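Bram Schouten has been writing bench rules for two-arm robot cells long enough to have thrown most of his early ones away, and he is cheerful about it. "My first set ran to 60 rules," he says, pouring coffee for both of us before I have found a chair. "I was so proud of it! I printed it and laminated it, and I don't think one person at Silline ever got to the second side."

The version he looks after now, known in the building as the Cisgate sheet, fits on 2 pages and was last revised in May. It covers the small enclosed cells where a pair of arms work over a shared board, and it is mostly about dull things, by which he means cables, hand tools and the few inches of space where the grippers meet.

Cables come first, and he could happily have spent our whole morning on them. An arm's cable should be clipped along the links and then given enough slack at the wrist to turn all the way without pulling. "People are tidy by nature, the good ones anyway, and a tidy person wants that cable tight," he says. "So I have to go round telling very careful people to be a little bit less careful, and they look at me as if I've lost my mind." He asks for every clip to be checked by hand after 500 cycles, or sooner if somebody has heard a noise they didn't like.
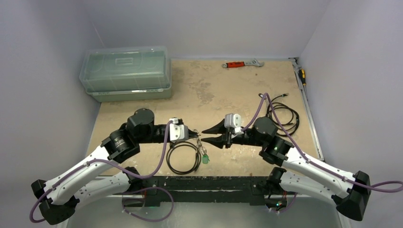 Then there is the meeting zone, the strip in the middle that both arms can reach. Under the sheet only one arm may close its gripper there at a time, and the other waits with its fingers open. Speed in the strip is held to 70 percent of whatever the job is set to, a figure he argued over for weeks with the team at Martens, who wanted it higher. "We're still friends," he adds. "They run it at 70 now and they grumble, and I think the grumbling is healthy."

Hand tools are the part he admits he hasn't solved. The rule asks the operator to name out loud every tool on the board before the arms are powered – wrench, screwdriver, whatever there is – and to say whether it is part of the job. He borrowed the habit from an uncle who fitted kitchens and talked to his toolbox all day long. New staff feel silly for a week or so, he says, and then they start doing it at home.

I asked whether software could take over some of this. Stustuno, the planning package his group uses, will let you draw a keep-out area around an object, and he likes it very much, but he wants the spoken check to stay. "The drawing is only as fresh as the last person who drew it," he says. "You put your screwdriver down, you answer the phone, and the drawing doesn't know."

The next revision is due for comment on Tue 10 July, and he would like it to be shorter again. He has his eye on the paragraph about labels, which he wrote himself and can no longer quite follow.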